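Notes on collecting demos for the soft-goods policy, Metus project. Short thread.

1/ Handheld gripper, no arm. The operator carries the tool through the task and we log video, jaw width and pose. 454 episodes kept so far out of 985 recorded.

2/ Most rejects are tracking loss near windows. Decha Thongsuk reran the pose solver on the February batch with a longer map and got 316 of them to converge. They still need review before they count as kept.

3/ Knits are slow to collect. Jaw width tells you little when the object compresses, so the label for "grasped" comes from video. Two annotators, and disagreements go to Yupin Wannasri.

4/ We stopped tidying the background between takes. The Ceton set was all bare tabletops and the policy trained on it fell apart in homes.

5/ Grasp on a small knit piece, just below the ribbed cuff:
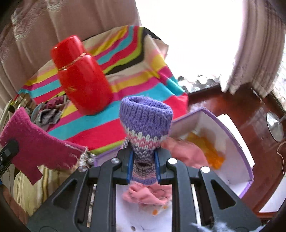

Knit pinched between the blue pads, box with purple edges behind.

6/ Next: 4 operators, same object list, different rooms. Episode format stays as is, so the old loader will read it.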